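Sondura
Simulated manipulation episodes for policy training and evaluation

Products / Simulation data / Sondura

Overview
Sondura is a set of rendered manipulation episodes built on the Zeltance two-arm cell. It is meant for groups who train visuomotor policies and want to test them under changes of viewpoint, lighting and room layout before they spend time on hardware. The current release has 2,905 episodes across 18 task variants. Each episode comes with synchronized views, joint states, gripper commands and the full simulator state at every step.

The set grew out of a method question. We wanted to know how much of a policy's failure rate comes from the camera and how much comes from the task. To answer that, the same motion has to be rendered more than once, with one thing changed at a time. Sondura stores the motion and the rendering settings separately, so a stored trajectory can be played back with another camera pose, another light or another set of furniture in the room.

What is in an episode
Views from fixed and arm-mounted cameras
Joint positions and velocities for both arms
Gripper opening, commanded and measured in simulation
Object poses in the table coordinate system
Random seed and rendering settings
Success flag, set by the task script

Sample views
Rendered stills at release quality, without color correction.

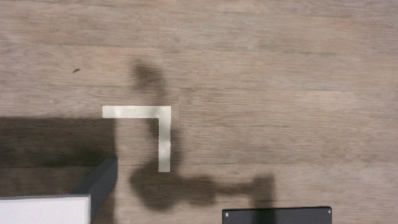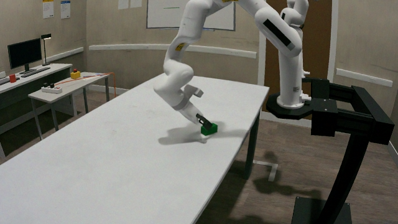
The green block is the object to be grasped. 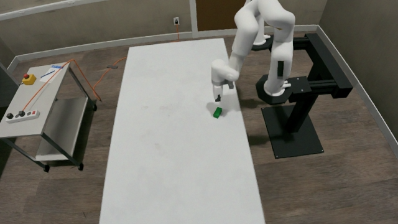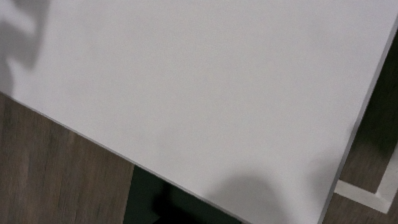 How the method works
A scripted planner produces the base trajectory. Cropper, our sampling tool, then picks the segments where contact is made or lost and gives them more weight in the rendered output. Free-space motion is kept, at a lower rate. In earlier versions every step had equal weight, and most of the data was the arm traveling from one place to another.

Room changes are drawn separately from task changes. Furniture, floor, wall items and light direction come from one seed. Block pose and approach angle come from another. You can hold either seed fixed. For viewpoint studies we recommend holding both and changing only the camera.

Shadows are rendered in all views. They can be switched off, but we suggest leaving them on for evaluation. In our own tests, policies trained without arm shadows lost accuracy on block placement when shadows were added back. The reverse case showed a much smaller drop.

Results so far
The reference policy was trained on 17 of the task variants and tested on the one left out, repeated for each variant. Mixed camera poses in training gave better results than a single pose with the same number of episodes. The gain was largest on tasks where the gripper hides the object during the last part of the approach. Varying the floor and table surface helped less than we expected. Varying the light direction helped more.

These are simulation results. Transfer to the physical Zeltance cell is being measured now and will be added to this page when the runs are finished. We do not give a transfer figure until then.

Requirements
Playback needs the Sondura reader, included in the download. Re-rendering needs a GPU with at least 8 GB of memory. Training code for the reference policy is supplied as is, with the configuration files used for the results above.

Known issues
Block contact can jitter for a few steps when the gripper closes off center. Filter on the contact flag if this matters to you.
Arm-mounted views have soft texture on large flat surfaces at close range.
The success flag checks the final pose only. It does not check how the block got there.

License and ordering
Academic groups can use the full set under the research license. Commercial users need the standard license, which covers one site. Both include updates within the same release number. The next release is planned for March.

Sondura is maintained at Drurngate. For license terms, custom task variants or questions about the method, contact Doğukan Gündoğdu through the request form and include the release number and the name of the task variant.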